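Progress report to Zerouali, second period: the Plerkeck family viewing guide

We're past the halfway point of the grant and it has been a really good stretch! The guide now covers 618 series and films from the streaming catalogs people here subscribe to, each with plain notes on violence, language, sex, drug use and frightening moments. When we last wrote to you in January the public version hadn't opened yet. It's open now, and over 2,000 households have made a free account.

## Reviewing

Every title is watched in full by two reviewers, who write their notes separately and only then compare. Where they disagree, Murdo Matheson watches it as a third pair of eyes (he has now seen more teen vampire drama than he ever planned to). We dropped the single age number we had promised in the application. Parents in the trial group kept telling us that a "12" meant very little to them, and that they'd much prefer to read "one long hospital scene in episode four, a parent dies" and decide for themselves. The notes take longer to write this way, but they're so much more useful.

Dubbed shows were the surprise. The English and Turkish tracks of the same episode can differ quite a bit in strong language, so Oğuzhan Coşkun now checks both and we print two language notes where they don't match. 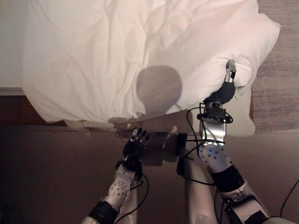 Garnet McIntyre wrote to us that the notes had settled a months-long argument at home over a crime series, and that her son had read the page himself and picked something else. She also asked for a warning about autoplay trailers, which can be rougher than the show a child has just finished. We think she's right, and a short trailer note will be added to each service's page in the next period.

## Evening sessions

We ran seven evening sessions at the Eler library, starting at 6:30 so that people could come after dinner. The first half goes through parental controls on whatever device people bring along, and the second half is open talk. The talk has been the best part. Parents arrive worried about one particular show and end up swapping ideas about bedtime, shared profiles and how to watch something difficult together – we now keep the slides to ten minutes and let it run.

Umut Gökçe led the two sessions for teenagers. They were blunt and very funny about which controls can be bypassed, and their list went straight into our help pages.
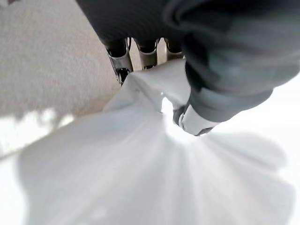 ## What has been harder

The search tool from Ramico came in later than planned and still struggles with titles that were renamed for release here. Recep Kaplan is working through the mismatches by hand, and 46 are still open. Until they're fixed, those pages carry a line giving the original title.

We also underestimated reality shows. New episodes land faster than two people can watch them, so for these we review the first three episodes of a season and say so clearly at the top of the page.

## Next period

- Trailer notes for every service in the guide
- Turkish versions of all the help pages
- A printed leaflet for school offices in Plerkeck
- Two more teen sessions, with Umut leading again

Spending is in line with the budget apart from the printing money, which we'd like to carry over to the next period for the leaflet. Please let us know if you need that request on a separate form.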